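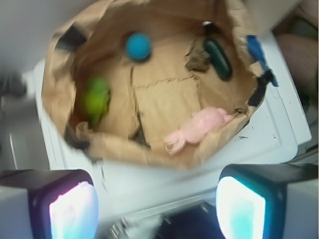 **Does Brudico work out of the box?**

It depends on what you think is in the box. You get a perception module, a grasp planner, a thin controller layer and a log viewer. You don't get calibration, a safety case or a driver for every arm ever sold. If your arm has a supported driver and you've calibrated your cameras, expect to spend a day getting to a first pick. If somebody at a trade show told you an hour, they were talking about a demo they had set up the night before.

**Is this "AI" or ordinary software?**

Mostly ordinary software. One learned network proposes grasps from colour pictures. Everything after that is inverse kinematics, collision checks, a state machine and a lot of timeouts. Most of the bugs we fix are in the timeouts.

**The Plaltitz brochure says it handles "any object in any container". Is that right?**

No. Plaltitz resells our stack and writes its own brochures, and we've asked them to change that line. The network is decent on small, matte, soft things and poor on anything clear or shiny. It has never seen your object. Test it on your object.

**Why does the planner treat a soft container as if it were rigid?**

Collision checking needs a shape, and the shape we give it is a snapshot. The planner builds a mesh when the job starts and trusts it until you ask for a new one. That's fine for a steel tote. It's a fairly poor assumption for a paper bag with its rim rolled outward and black tape over the folds, where the mouth is nothing like a rectangle and the wall can lean in after one bump. Set `remesh: each_cycle` for anything that bends. It slows the cycle down and we leave it off by default, a choice Rodrigo Cordeiro has argued against in every release meeting. He may be right.

**Can I skip the wrist camera and use only the fixed one?**

You can, and some sites do. The trouble is that the fixed camera loses its view just when you'd most like to have it, once the gripper goes down between the lens and the target.
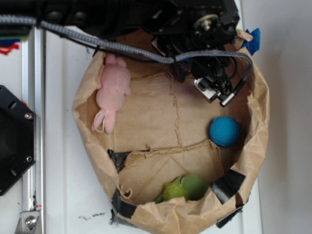
Occlusion masking is the part of the perception module we'd trust least if we were you. It takes the arm's joint angles, draws the arm's outline into the camera view and throws away every pixel inside it. The outline comes from a CAD model, and CAD models don't have cables. A gray braided cable looping across the top of the bag, close over the pink plush, isn't in anybody's mesh, so the module sees it as part of the contents. We have watched the planner propose a confident grasp on a cable. The fix is dull: tie the cable back where you can, then set `mask_padding_px` high enough to swallow what's left. Padding also hides real objects near the arm, so don't just crank it to 100 and walk away.

**What does the confidence score mean?**

Less than you'd hope. It ranks grasps against each other within one picture. A 71 in the morning and a 71 after lunch under different light are not the same thing. Please don't put it on a dashboard for your manager.

**You publish a success rate. Should I believe it?**

Believe it for our bench. It comes from 1000 attempts in our Tedlow lab, with our objects, our lamps and people who know which poses to avoid. It's useful for comparing one of our releases with the next. It won't tell you what happens on your line, and we'd be suspicious of any vendor who said theirs did.

**Why does the same layout give a different plan each time?**

The sampler is random. Fix it with `seed: 5` or any other whole number and you'll get the same plan for the same input. The input is the catch. Two pictures of a bin that look alike to you can differ enough in shading to change the top grasp, and no seed will help with that.

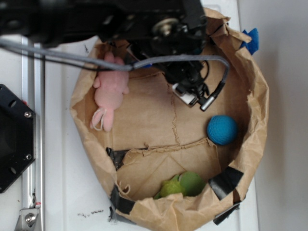
If you really need repeatable behaviour, record the input and replay it. The log viewer does this offline, with the arm powered down, and it's how Fongchan Mahawong tracks down nearly every planner bug we ship. Send us the recording along with your config file. A video from your phone is nice but we can't run it.

**Does it handle objects that touch or sit in a fold?**

Sometimes. Two things of a similar colour pressed together are often read as one thing, and the grasp ends up in the middle of the pair. Lowering `merge_threshold` helps until it starts cutting single objects in half. We haven't found a value that suits everyone.

**Is the Huenchumán plug-in any better at this?**

It does better on clutter and worse on speed, going by our own trials. It also needs its own calibration file, and the two formats disagree about which way is up. Check the sign on the Z axis before you enable motion.

**When will the new release be out?**

January, if the driver work holds together. We said that last time too.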